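Setting the Table from One Tray
Project report, Tarkdale evening course in home and hospitality
Beryl Inskip, March 17, 2021

I picked table setting for my project because I thought it would be easy. Well, it was not! My first plan was to lay a full table for six, but our tutor talked me down to one place setting, done properly and done over and over, and I'm glad she did.

The question I wanted to look at was whether it's quicker to carry everything over on a tray or to go back and forth to the drawer. I did 40 settings in all, half each way. One setting was a placemat, a plate, a knife and a spoon. My slowest trip to the drawer took 90 seconds (I had forgotten the spoon and had to go back, grumbling), and the tray won pretty easily after that.

What I didn't expect was how much the tray gets in the way once you've arrived. Put it too close to the placemat and your elbow is over it all the time. Put it too far off and you're stretching for the knife. I ended up liking it right at the near edge of the table, a little to the left of the plate — I'm right-handed, so that may not suit everyone.

I also read the table chapter in the Blackburn handbook from the course shelf, which wants the placemat lined up with the table edge before anything else goes down. Stripes help a lot with this! You can tell right away when a striped mat is crooked, and with my plain one at home I never could.

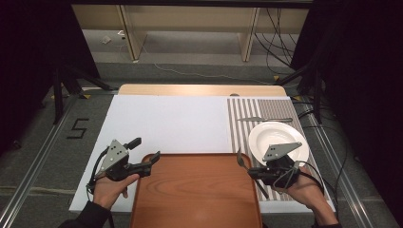
Spoon next, with the knife and plate already on the striped mat. 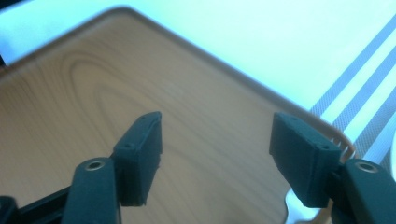 Does the placemat have to go down before the plate?
It's much easier that way, since lifting a plate to slide a mat under it usually means moving the silverware too. If you forget, take everything off and start that place again.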